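Gornstead 2-person workbench, green top - 4 stars

Had this since August, so a few months of real use now. Bought the wide one, the Clulon legs were extra. Short version: good bench, annoying instructions, would buy again.

Assembly took me 90 minutes alone. The sheet says 45. Maybe if you've done one before. Bolts all there, one spare, holes lined up except the back left leg which needed a shove. Do NOT tighten anything until the top is on. I did and had to undo the lot.

The top is what sold me. Easy on the eyes under a bright lamp, small screws show up fine, and things don't skate around when you bump it. Coffee wipes off if you get to it quick. Solder flux doesn't, not completly - I have a faint ring near the front now.

Depth is the other big plus. My old Ruddock bench was so shallow that two monitors ate all of it. With this one I keep screens down the left side, paperwork at the back, and still get a decent patch in the middle to work on.

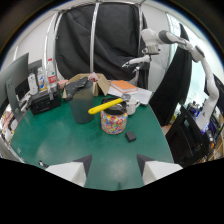
Normal amount of junk. Flowery canister in the middle, yellow-handled tool on the lid, bottles down the left.

Wobble: a little, side to side, if you lean on it hard. Rated for up to 3,000 lb according to the listing, which I am not going to test. Fine for hand work. If you're hammering, bolt it to the wall.

Gripes. No drawer, so everything ends up on top in boxes and cans. Wuvenov makes a clip-on drawer that supposedly fits, havent tried it. Front edge is sharper than I'd like on the forearms, I stuck some foam tape on. Feet adjusters are stiff, bring pliers.

Shipping was quick, box had a dented corner, bench was ok.

Lost a star for the edge and that instruction sheet.

2 Nov 2022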